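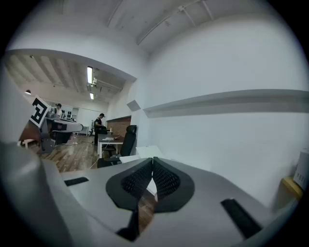
The new technology transfer office at Endwood Polytechnic will cut the time small companies wait for a research contract, Shiela Villanueva told a meeting of local manufacturers on Monday, adding that the old process had driven some of them to look elsewhere.

The office opens in February in the former library building, put up in 1891. It will handle contracts, patents and licensing for all engineering departments, work that until now each department did for itself.

Companies with fewer than 200 employees will be able to use a standard agreement and should get an answer within 15 working days. Larger projects will still go through the legal department – a point several firms raised at the meeting.

Beat Lanz asked who would own results from jointly paid work. Under the draft rules, the polytechnic keeps the patent and the partner company gets first option on a license for 2 years. Lanz said that was too short for anyone making process equipment, where testing alone can take longer.

The draft may still change. Petro Lysenko, who will head the office, is taking written comments from companies until the end of the month.

The first agreement under the new rules is expected to be with Calarau, a pump maker that already shares a materials lab with the polytechnic. A branch desk in Raratlow is planned but has no budget yet.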